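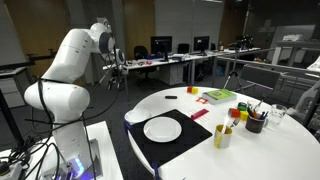 Round table, plate on placemat.

Home | Agendas | Minutes | Contact

25th April – posted by Siiri Rimkutė

Usavlow Street Works, minutes

Present: Adomaitis, Kairys, Petrenko, Vaher. Rimkutė notes.

Hila Road sidewalk – 400 feet still to pour. Wuso wants 18 more days. Agreed, Vaher against.

Storm drain at Dambrauskienė Lane: Kairys to get second qoute. Limit $600.

Detour signs – residents confused agian. Petrenko to call county.

Repaving pushed to October. Last minutes approved.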